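Kisley Teleop Set, README
Release 2, 10/16/18
Maintainer: Orest Holovko

What this is

A set of teleoperated demonstrations recorded in simulation with a two-armed robot. An operator drives the robot by remote control and the simulator logs what the robot sees and does. There are 178 episodes in this release. The first release had 100, and all of those are included again with the same names.

The world is a small apartment model we call Flulside. It has brown-walled rooms, a wood-topped table and a room with a white floor. Lighting is fixed. Textures do not change between episodes, so do not expect a model trained on this set alone to cope with other rooms.

How the episodes were recorded

The operator works with two hand controllers, one for each arm. Each controller moves the matching gripper, and the trigger closes it. A foot pedal moves the base. When the pedal is down the arms hold their pose - this was added after Release 1, where the arms drifted during turns.

Every episode starts from a rest pose and ends when the operator presses stop. We do not trim the ends. If you want to drop idle time, use the active flag in steps.csv.
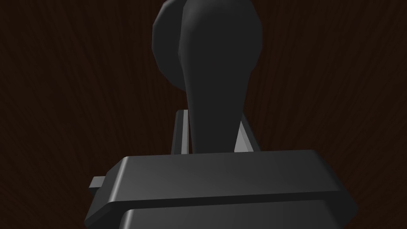 Grasps are done by friction only. There is no hidden joint that sticks an object to the fingers, and objects can slip. Slips were left in and are marked with slip = 1. Finger width is logged in meters, measured between the inner faces.

Files

Each episode is one folder:

steps.csv - joint positions, gripper widths, base pose, flags
views/ - rendered frames, one subfolder for each view
task.txt - one line telling the operator what to do
notes.txt - optional, written by the operator

Joint names begin with left_ or right_, as seen from the robot. Release 1 had these swapped in 4 episodes. They are fixed now, and the old files should be deleted.

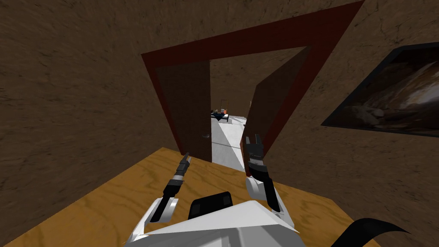

The controllers were mapped with the Yurchenko retargeting script, which is in tools/. It scales hand motion down when the grippers are close to the body. Operators got used to this quickly, but it means raw controller data will not line up with gripper motion one to one. Raw data is in a separate download named Asero.

Driving through narrow openings was the hardest part to record. The operators tended to pull both arms in early and go slowly. Expect long stretches with little arm motion in those episodes.

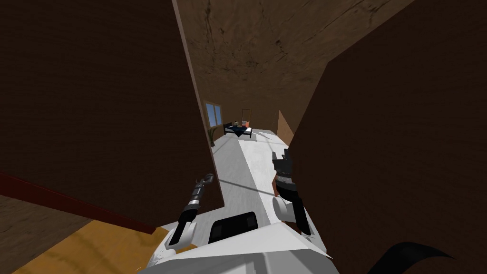 Forward view with both arms raised, corridor and far room ahead.

Known problems

- Object shapes are low in detail and flat facets show at close range.
- notes.txt is missing from many folders.
- Base pose can jump by one step when the pedal is released.

Report errors to Orest Holovko with the episode folder name and the step number.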